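Cardboard or hardboard for the back of a bookcase?
Asked in Furniture and Storage, 2 answers

The back panel of my Pelo bookcase got ruined when the basement flooded in September. The shelves and sides are fine. I want to cut a new back myself. Does it need to be hardboard, or will heavy cardboard do? It will stand against a wall in a spare room and hold paperbacks and some binders.

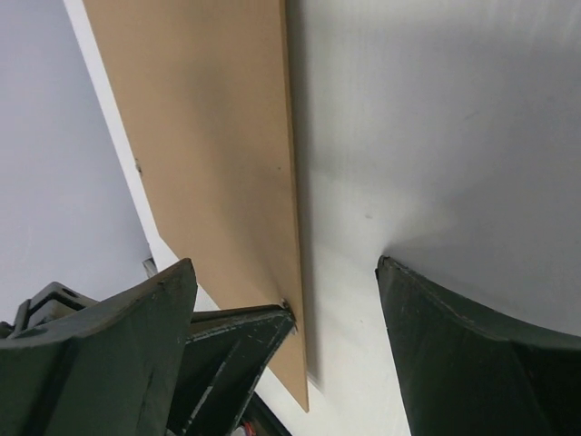 Reply from shelfspace
Depends on whether the back is doing any work. On most flat-pack bookcases it is. The back is what keeps the whole thing square. Take it off, push on one top corner, and the case will lean over into a diamond shape. Cardboard will hold that off for a while if you put enough nails in, but it tears around the nail heads and then you are where you started.

I would buy a sheet of hardboard. Measure the case from corner to corner both ways before you fasten anything. If the two measurements match, it's square. If they don't, push on the long corner until they do, then nail the top edge, check again, and go down the sides. Put a few nails into the fixed shelf too if there is one. Most people skip it.

If the old panel sat in a groove you have to match the thickness or it won't slide in. Bring a scrap of the old one to the store. Mine was a Volton, and the groove was too narrow for anything they had on the rack, so I cut the panel bigger and nailed it over the outside of the back. You can see the edge from the side if you look for it. I painted it.

Cutting: a utility knife and a metal straightedge, several light passes, smooth side up. A fine saw works too but leaves fuzz on the back face. Sand that off before it goes on.

14 people found this helpful

Reply from dkm_2000
I used cardboard from an appliance box on mine, two layers glued with the ribs crossed. It's been up for 2 years. I did screw the bookcase to the wall studs though, so it can't really go anywhere. If you rent and can't put screws in the wall then I don't know.

Also don't put any back on until the sides are dry all the way through. Mine smelled for months.

3 people found this helpful

Comment from the person who asked
Thanks both. There is a groove, but only on the two sides and the top. The bottom was just stapled. I'm going to take a piece of the old panel to the store and see what they have. The sides have been upstairs with a fan on them for 20 days so they should be OK by now.

Related questions
How do I get swollen particleboard flat again?
Can I add a shelf to a Fuvov cabinet?
Best nails for thin back panels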